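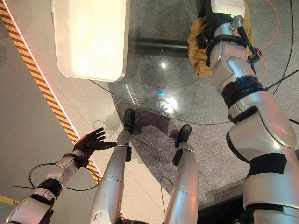

Como é que se limpa um tampo de vidro sem ficar cheio de riscos e marcas de pano?

Com pouco produto, muito pouco mesmo, um pano de microfibra para lavar e outro bem seco para acabar. As marcas que aparecem depois são quase sempre restos de detergente que secaram no vidro.

Mesas de vidro redondas: os nossos truques de casa

Blogue Clutura, 6 de junho de 2025

Adoro mesas de vidro redondas! Deixam passar a luz, não pesam na sala e vê-se a alcatifa por baixo, o que numa divisão pequena faz uma diferença enorme. Também mostram cada dedada, é verdade, mas com meia dúzia de hábitos a limpeza passa a ser coisa de minutos (e até dá gosto, prometo). Juntei aqui tudo o que fui aprendendo com a minha e com as perguntas que chegam ao blogue.

A mistura que uso

200 ml de água morna
2 colheres de sopa de vinagre branco de álcool
4 gotas de detergente da loiça, só se houver gordura

Mete-se tudo num borrifador e agita-se devagar para não fazer espuma. Se a água da vossa zona for muito calcária, usem água destilada, que aqui em casa foi o que acabou com aquele véu esbranquiçado junto à borda. O cheiro a vinagre desaparece depressa com a janela aberta. E nunca misturem vinagre com lixívia, nem "só um bocadinho"!

Passo a passo

Tirem tudo de cima da mesa. Tudo, incluindo a jarra que está lá desde o Natal.

Passem primeiro um pano seco ou um espanador macio para levantar o pó. Um grão de areia arrastado debaixo de um pano molhado risca o vidro, e um risco já não sai.

Borrifem o pano em vez do tampo. Assim o líquido não escorre para a borda nem para os apoios, e a alcatifa agradece.

Limpem em linhas direitas, de um lado ao outro, e depois repitam na perpendicular. Eu sei que uma mesa redonda pede círculos, a mão vai sozinha, mas as voltas deixam aquelas auréolas que só se veem quando o sol bate.

Acabem com o pano seco, ainda com o vidro um pouco húmido. Baixem-se e olhem para o tampo de lado, contra a luz: qualquer mancha esquecida salta logo à vista.

E a parte de baixo?

Pois é, a parte de baixo! Num tampo transparente conta tanto como a de cima. Levo uma almofada para os joelhos, uma lanterna pequena e o mesmo pano da mistura, muito bem torcido. Se a mesa tiver uma barra ou uma estrutura metálica debaixo do vidro, passem um pincel seco no encontro das duas peças, onde o pó se agarra e forma uma linha cinzenta que se vê de cima. Nas barras pretas pintadas uso só água e seco logo a seguir. Faço esta volta uma vez por mês e chega perfeitamente.

Nódoas teimosas

Cera de vela: deixem endurecer bem e levantem com um cartão de plástico velho, quase deitado. Nada de facas.

Restos de cola de etiqueta: uma gota de azeite, esperar 4 minutos, esfregar com papel de cozinha e depois lavar com a mistura para tirar a gordura.

Marcas de copos: um pano com vinagre puro pousado em cima durante uns minutos. Resulta lindamente com o calcário.

Caneta de feltro: álcool num disco de algodão, em toques pequenos, sem espalhar. Cuidado se o vidro tiver pintura ou película, porque o álcool pode atacá-la. Experimentem primeiro num canto escondido (numa mesa redonda, digamos, num bocadinho da borda).

Alcatifa cinzenta mesclada, uma bênção

Se estão a escolher alcatifa para debaixo de uma mesa destas, o cinzento mesclado é o meu preferido. Disfarça as migalhas entre aspirações e não compete com o vidro. Aspirem antes de limpar o tampo, nunca depois, que o aspirador levanta sempre algum pó. Para as marcas fundas dos pés da mesa, ponham um cubo de gelo em cada cova, deixem derreter, absorvam a água com um pano e puxem o pelo para cima com uma colher. É quase magia! Se a alcatifa for de lã ou colada, testem antes num sítio discreto.

Cabos no chão

Cabos finos e pretos em cima de alcatifa clara são um íman para os pés e para o pó. Juntem-nos com tiras de velcro, que se abrem e fecham as vezes que for preciso, e encaminhem-nos rente ao rodapé. Deixem sempre uma folga perto da tomada. Se a extensão for de cor viva, laranja por exemplo, melhor ainda para ninguém tropeçar. O que não se deve fazer é passá-los por baixo da alcatifa, onde podem aquecer e ninguém vê se estão estragados.

Panos: lavar bem é meio caminho

Os panos de microfibra lavam-se à parte, sem amaciador, que lhes entope as fibras e depois besunta o vidro todo. Os meus vão a 55 graus com pouco detergente, mas vejam a etiqueta dos vossos. Secam ao ar e ficam guardados numa caixa com tampa, longe do pó.

Uma coisa sobre segurança

Ninguém se senta no tampo nem se põe de pé em cima dele, nem para mudar uma lâmpada. Se virem uma lasca na borda ou uma fenda, por pequena que seja, deixem de usar a mesa e peçam a opinião de um vidraceiro. Para tachos quentes, base grossa sempre.

Em julho volto com os espelhos da casa de banho e o eterno problema do vapor. Se tiverem truques vossos, deixem nos comentários, leio todos!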